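Satirische Meldung über den Bürgermeister: Muss "Satire" drüberstehen?

Hanne Frandsen

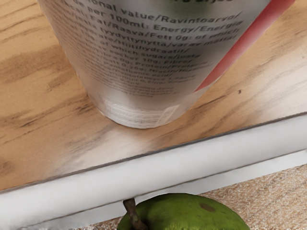
Ich schreibe für unser Stadtteilblatt Hetine (Auflage 569 Stück, erscheint alle zwei Monate) eine erfundene Meldung über unseren Bürgermeister. Er lässt darin beschließen, dass jede seiner Reden künftig eine Nährwerttabelle tragen muss. Vorbild ist der Aufdruck auf einer Getränkedose, mehrsprachig und klein, mit "Energy/Energia" und "Fat/Rasva/Fett 0g". Bei mir steht dann "Inhalt je 100 Wörter: Zusagen 0 g". Kosten laut Meldung: 3150 Euro für den Drucker. Im Juli hatten wir schon mal so einen Text, und fünf Leser haben ernsthaft im Rathaus angerufen. Muss ich das Wort Satire dazuschreiben oder reicht es, wenn der Text übertrieben genug ist? Und darf ich den richtigen Namen des Bürgermeisters verwenden?

Femi Ogbonna

Eine allgemeine Pflicht, "Satire" drüberzuschreiben, kenne ich in Deutschland nicht. Es kommt darauf an, ob ein durchschnittlicher Leser die Übertreibung erkennt. Bei der Nährwerttabelle sehe ich kein Problem. Heikler sind die 3150 Euro, die Zahl klingt nach einer echten Haushaltsposition. Nimm etwas Absurdes oder lass sie weg. Den Namen darfst du bei einem Amtsträger in der Regel nennen, solange es um sein Amt geht. Familie, Krankheiten usw. würde ich draußen lassen, ebenso wörtliche Zitate, die er so gesagt haben könnte. Wir haben beim Piner eine feste Rubrik mit eigenem Kopf auf der letzten Seite, seitdem kommen kaum noch Anrufe. Bin kein Anwalt.

Vilhjálmur Hafstein

einfach drüberschreiben und gut. bei uns liest eh keiner bis zum schluss

Kári Damgaard

Zur Rubrik von Femi noch eine Ergänzung: Wenn ihr das Blatt auch online stellt, gehört der Hinweis in die Überschrift. In den sozialen Netzwerken wird oft nur die Überschrift geteilt, der Rubrikenkopf fehlt dann. Bei gedruckten Ausgaben reicht meiner Meinung nach die Rubrik.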